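The Case for the Prep Table

By Hatsue Imai

Residents of shared housing tend to judge a kitchen by its stove. When the Draditz building opened its common kitchen, the questions put to the management office concerned burners, ovens and the strength of the exhaust fan. Very few people asked where the vegetables would be cut. Six years of correspondence with that office, much of it mine, have persuaded me that the second matter deserves at least as much attention as the first, and that the house rules now under revision should say so.

The present rules run to 600 words. They devote four paragraphs to the cleaning of the range and a single sentence to the preparation surface, which is to be "left clear after use." The sentence is sound as far as it goes. It tells the resident what the table should look like when the work is over and offers no guidance for the hour in which the work is being done. Most disagreements arise in that hour.

Consider an ordinary evening meal for several households. One person has brought root vegetables, another eggs, a third a bag of something bought on the way home. Each sets down what he or she is carrying in the nearest open place. Cups that were out already are pushed back to make room. A board is found and laid down wherever it will fit, often at an angle, and the cutting begins. The cook then works inside whatever area is left, reaching over one thing to get to another. No rule has been broken, and yet the meal will take longer than it should and somebody will be short with somebody else before it is served.

The remedy usually proposed is more room. Isamu Sugiyama, who sat with me on the residents' panel that reviewed the kitchen in June, argued firmly for a second table, and he obtained an estimate from Roretti for one in steel. I respect the argument. I also believe it to be mistaken. A second table will fill as the first one did. The trouble lies in the order in which things arrive on the surface, and an additional surface does nothing to correct that order.

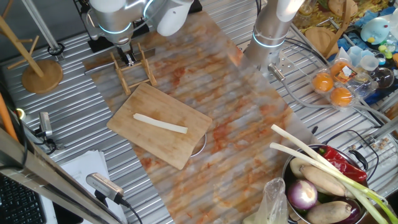 I would propose instead that the kitchen adopt the practice of a single gathering vessel. Under this practice, everything to be washed, peeled or cut for a dish goes first into one container, and a large cooking pot serves very well. Onions, lotus root, eggplant, potatoes and peppers can all wait together in it without harm. Green onions will stand out over the rim, and may be left to do so. The vegetables are taken from the pot one at a time, placed on the board, cut, and moved along. At no point does the raw produce occupy the table itself.

There are practical advantages to this arrangement. A pot has a handle and can be lifted out of the way in one motion when another resident needs to pass or to set something down. It holds the soil that comes off root vegetables, which would otherwise be spread over the surface and carried on sleeves to the rest of the room. It also shows plainly what remains to be done. A cook who has planned badly will discover the fact by looking into the pot, at a stage when the plan can still be changed.

Some residents have objected that a cooking pot ought to be kept for cooking, and that storing unwashed vegetables in one is poor hygiene. The objection has merit where the pot goes straight to the burner. It is met by rinsing the pot once the vegetables are out of it, a task of a few seconds. Those who remain uneasy may use a basin. The material of the vessel is of little importance to the argument, provided that there is only one of it for each cook.

The cutting board calls for separate comment. The existing rules permit any board of any size, and I would leave that permission alone. Bamboo and other wood are pleasant to work on and easy on the knife. What should be added is an instruction that only the item being cut may rest on the board. It is common to see a board used as a tray, with the peeled and the unpeeled side by side and the knife working in whatever corner is left. A board treated in this way is a small and crowded table placed on top of a larger one, and it is the chief cause of cut fingers in our building's incident book.

Mats are a more delicate subject. Several households are fond of them, and a cheerful pattern under the board does a good deal for a plain metal table. Tiruwork Jemal has pointed out in her letters to the panel that a mat also marks out one cook's share of the surface without any need for signs or tape, and I have come around to her view. I would ask only that mats be wiped on both faces and be taken home afterward. Three of them were left in the kitchen over the winter, and what was found beneath them does not bear repeating in a public essay.

The dish rack presents the hardest question. By custom it is set near the working area, so that plates may be washed as the cooking goes on. I am not convinced that this custom serves us. Clean dishes drying beside vegetables that are still being trimmed are liable to be splashed, and have then to be washed again. Aoi Tsuchiya, who cooks for more people in a week than any other resident, maintains that a small rack kept close by saves a great many steps. Both positions can be accommodated. A rack may stand within reach while it is empty or nearly so, and should be moved to the sink side once it is in regular use.

Eggs, glassware and cups should be kept to the back of the table, where an elbow is least likely to find them. The same applies to the small personal objects that come into any kitchen used by families. I see no purpose in prohibiting toys. A child who is permitted to bring one will generally stay longer and learn more, and the children who learn to cook here will be the tenants of some other shared kitchen before long. A toy at the rear of the table costs us nothing.

It will be said that such matters are too small for written rules. Rin Amano made the point with some force at the last meeting, adding that adults can be expected to manage a pot of vegetables without instruction. I would answer that adults manage it differently from one another, and that in a private kitchen the difference has no consequence. In a shared kitchen, each person's habits become a condition of everyone else's work. The building has already spent $1,000 on replacing boards, bowls and pans damaged in the crush of a busy Friday. A paragraph on the use of the preparation table would cost the price of printing it.

My suggested wording has been lodged with the management office and may be read there by any resident. It asks for one vessel for each cook, one item on the board at a time, breakables to the back, and mats removed when the cook leaves. The panel will accept written comments until the revised rules are posted, and I would particularly welcome comments from those who cook late in the evening, whose experience of the table has been poorly represented so far.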